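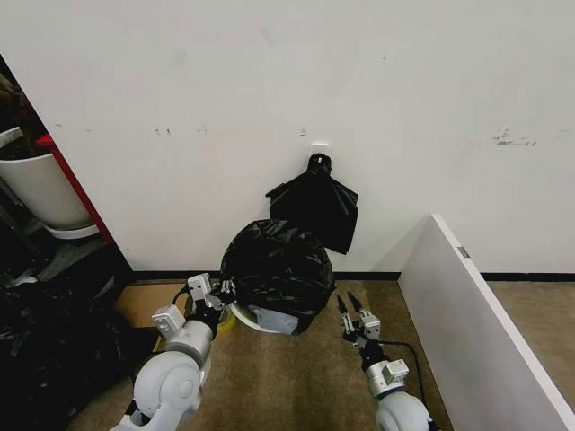
For two weeks I have been comparing two pairs of fingers for our two-armed robot, and today I want to write down what I have learnt before I forget the half of it. I wanted a job which is boring for a person and difficult for a gripper, so I chose the changing of a rubbish bag. The full bag bulges over the rim of the bin, and the next one hangs directly above it from a small hook on the wall, tied with a knot. The left hand goes to the full bag while the right one waits with its two fingers open. It is a small corner, but for thin plastic it is a hard exam.

The two candidates are these. The first pair came from Kjærgaard and is slender, dark and rather stiff. The second pair is called Iline, made by Fluvance, and it is wider, with a soft pad on the inside. Both fit on the same wrist with the same screws, so I could change from one to the other during one coffee. For the controller I stayed with Mavura for all the tests. I know it well, and I did not want to learn a new menu at the same time.

Thin plastic is a strange material for a robot. It gives almost no force back when you close on it. With a wooden block the motor current goes up and you know that you hold something. With a bag, the current goes up only when the fingers meet each other, and between them there can be four layers of plastic or none. In the log these two cases look nearly the same. I spent a whole evening looking at curves before I accepted this.

So I made a simple rule: after closing, the arm lifts a little and pulls slowly, and then I look if the force on the wrist is changing. If it is not, we have caught air and we try again. This costs time, but it is much better than walking away proudly with nothing in the hand, as the robot did on my first day.

Now the results. I made 228 attempts in total, half with each pair. By "good" I mean that the bag stayed in the fingers during the pull and did not tear. Of all the attempts, 154 were good. I expected that the soft pads would win easily, and for the first grasp they did. They forgive a bad angle, and they do not cut into the plastic when it is stretched. But they are thick. When I wanted to go between the bag and the rim of the bin, they pushed the bag away in front of them like a snow plough, and after that there was nothing to take hold of.

The slender fingers are the opposite. They go in everywhere. If the camera has a good opinion about where a fold is, they take this fold very precisely. If the camera is wrong by a finger's width, they close beside it, and you begin again. They also tear more. I had 35 torn bags, most of them with the stiff pair, and almost always from pulling sideways. Pulling straight up was kinder to both.

The camera was the part which I had underestimated. Black shiny plastic has bright lines wherever it is creased, and these lines move when the camera moves. The depth picture then has holes in it exactly where I want to grasp. I tried a lower exposure and it helped a bit. What helped more was to look from two positions before deciding and to keep only the folds which were found both times. It is slower, of course – the arm looks like somebody who is reading a menu without glasses.

My colleague Verena Grabner watched a few rounds and asked why I close with the same speed every time. I had no good answer. We made the last part of the closing slower, and the stiff fingers immediately became better, as the plastic had time to gather between them and was not blown or pushed to the side. I should have thought of it myself. If you have similar fingers, please try this first, before you buy anything.

The knot at the hook is still an open question. I would like the robot to loosen it with both hands, one holding the bag below and one working at the top. Until now I have tried it only with slow remote control, and I am ashamed to say how long it took me. The slender fingers could enter the knot. The soft ones could not, so I stopped trying with them after a short time. Also, I do not want to pull strongly there, as the hook is only an adhesive one and I am sure it will lose against the arm.

If I must choose today, I would take the stiff pair on the right and the soft pair on the left. The left does the holding, and the right does the fine work. It means two calibration files and two sets of force limits, and I have already once loaded the wrong one (the arm was fine, my heart less so). Tove Oddsson wrote to me that she works with mixed fingers for folding towels and would never go back, so at least I am not alone with this idea.

In May I hope to have a thinner version of the soft pad to test. Then I will repeat everything with the same rule and the same speeds. If somebody has experience with a rough coating on stiff fingers, I would be glad to hear which one you used and how long it stayed on. Mine began to peel off at the tips, and I do not know if it was the glue or my cleaning.

Last updated: 6th February

Contact | Copyright, all texts by the author | Back to top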